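Gokden pedal bin, two months on

I put off buying a proper kitchen bin for far longer than any grown woman should. We had a swing-lid thing that came with the flat, and it squeaked, and it smelt, and in January the lid finally dropped off into the potato peelings and I thought, right, that's quite enough of that!

So I went for the Gokden, the tall one with the two compartments. My sister swears by her Plorkus, and it's a lovely looking bin, I'll give her that, but it has only the one bucket inside and I wanted to keep the recycling apart without having a second tub in the hallway for everyone to trip over. It arrived on a Wednesday, very well wrapped (almost too well, I was picking tape off the kitchen floor until teatime), and there was nothing to put together apart from clipping in the buckets.

The left side is our paper side. It swallows envelopes, till receipts and all the post I never asked for, and it's wide enough that you can drop things in without aiming.
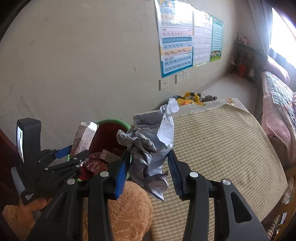 Crumpled paper, one for the left-hand side.

The pedal is the best part. It's broad, so you can find it in slippers, and the lid comes down slowly with a soft little sigh instead of a clang. Anyone who has made toast at six in the morning with a baby asleep next door will know what that's worth. I did find the whole bin creeps backwards across the tiles if you stamp on it, so mine now lives hard up against the wall. 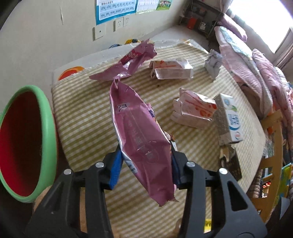
The right side takes everything else, and that's where I have a grumble. The bucket is narrow and deep, and ordinary liners slip down inside it as soon as there's any weight in them. Gokden sell their own, of course, at a price that made me put the kettle on. I bought a box of 300 from Gromomura in the end, and they fit perfectly well if you tuck the edge under the rim.

Cleaning is easy enough, a wipe with a damp cloth and the fingermarks are gone. I'd buy it again, though I'd like a wider right-hand bucket, please, if anybody at Gokden is reading.

Rafia Sethi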